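From the spare room

Well, we're nearly at the end of the big sort-out, and I can finally see the carpet in the hall again! For those who missed the May newsletter, I've been going through my late aunt's recipe cards (she kept every one she was ever handed) and typing them up for the Guvside community cookbook. The final tally is 1,392 cards, and I reckon a third of them are for slice.

My favourite so far is a lemon one with "Dilum, too sweet" scribbled across the top in green biro. No idea if Dilum was the cook or the critic. If you know, please ring me.

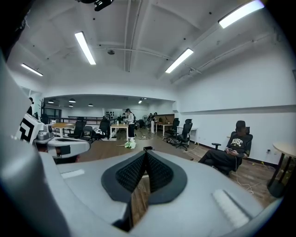

The handwriting has been the hardest bit. Rodrigo Carrilho came over for an arvo and got through eight cards I'd given up on, including a fish stew his mum used to make, so that one's going in under Falcão, her family name. He swears by double the garlic. I've tried it both ways and he's right, though my neighbours may have views.

I still need a hand with the old oven settings. Does anyone remember what "moderate, then a bit less" came out to in Celsius? I've been guessing at 160 and my sponge has the flavour of a good sponge and the height of a biscuit.

Drop any corrections in my letterbox, or bring them along to the next morning tea. I'll have slice.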